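Notes for slides 7 and 8 - suturing practice (allow 2 minutes, and breathe)

Welcome everyone back from coffee and thank Minttu Rantala for the pads. Say a word about how long I've loved this part of the course - keep it short, Lauri!

Now the curved needle. Ask who has sewn on a button, wait for hands, then say that a button is kinder to you. Let them look at both pictures before talking.
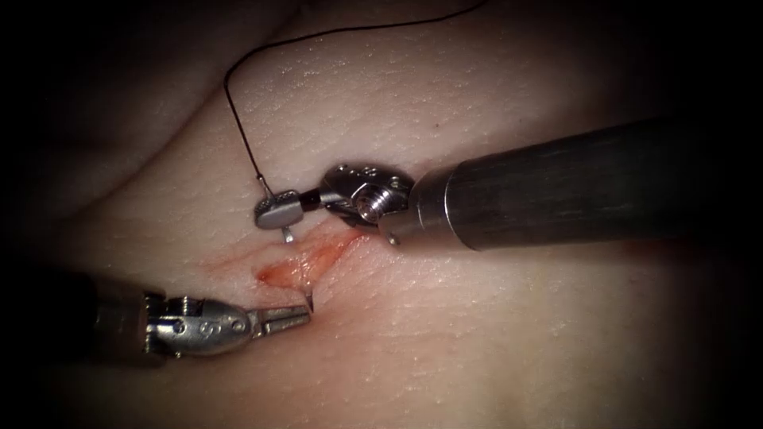
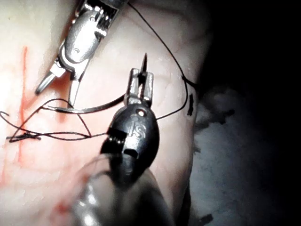
Slides 7 and 8: curved needle and dark thread over the practice pad.

Point to the needle on slide 7, held near its middle, and tell them how I used to grab mine far too close to the thread. Then the long strand on slide 8, and my little speech about minding your slack. Mention that the Hokov handout has 60 practice stitches in it, and that February's group did them all. Questions, then over to Minttu.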